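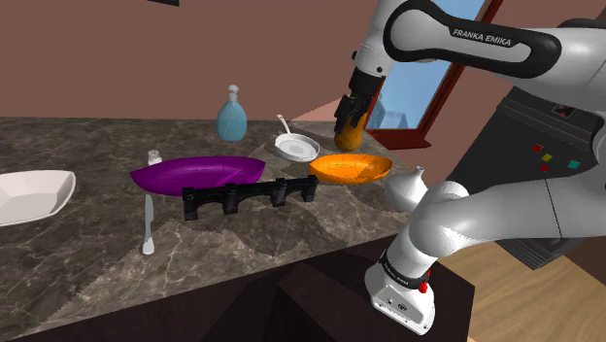
Purple oval bowl on a marble countertop

Kilaser Donation Box, Countertop Model
By Arnine Fundraising Supply

The Kilaser is a locking donation box for family benefits, medical fundraisers and memorial funds. It takes coins, folded bills, checks and pledge slips. Most of the people who order one are raising money for a relative's hospital costs and want something sturdier than a jar with a label taped on.

The box is made of clear acrylic with a steel base plate. The slot is wide enough for a standard envelope folded once. A sign holder on the back takes a letter-size sheet, so you can print your own page with a photo, the name of the fund and where to send checks. Sign sheets can be changed without opening the box.

What comes with it:
Donation box with lock
Two keys
Sign holder
4 rubber feet
60 pledge slips
Security cable for tying the box to a fixed object

Each pledge slip has space for a name, mailing address, amount and a check mark for people who want a receipt. Extra slips are sold in pads of 60. If the fund is not run through a registered charity, gifts are usually not tax deductible for the donor, and we suggest saying so on your sign. A bank can tell you what it needs to open an account in the name of the fund.

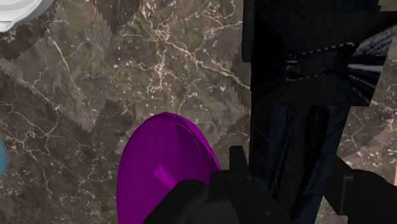
Before you leave a box at a store or restaurant, ask the owner or manager in writing and agree on who empties it and how often. Some cities and counties have rules on collecting in public places. Check with the clerk's office first. Keep both keys with the family or the person in charge of the account, and have two people present when the money is counted.

Cleaning: use a soft cloth with mild soap and water. Do not use window cleaner with ammonia, as it will cloud the acrylic.

Printing: we can print the name of the fund on the front panel in one color. Send the wording with your order. We email a proof, and printing starts when you approve it. Printed boxes cannot be returned.

Returns: unprinted boxes may be sent back within 30 days in the original carton. Lost keys can be replaced. Give us the number stamped on the lock.

Customer comment
"We had boxes at the feed store and the diner in Flelholm from January on, for my nephew's surgery. They brought in just over $2,000. The lock on one was stiff and Arnine mailed us a new one. I would get the bigger sign holder next time." Johanna Mösli

See also: Heffernan Floor-Standing Donation Box, pledge slip pads, replacement locks

Page updated June 24, 2019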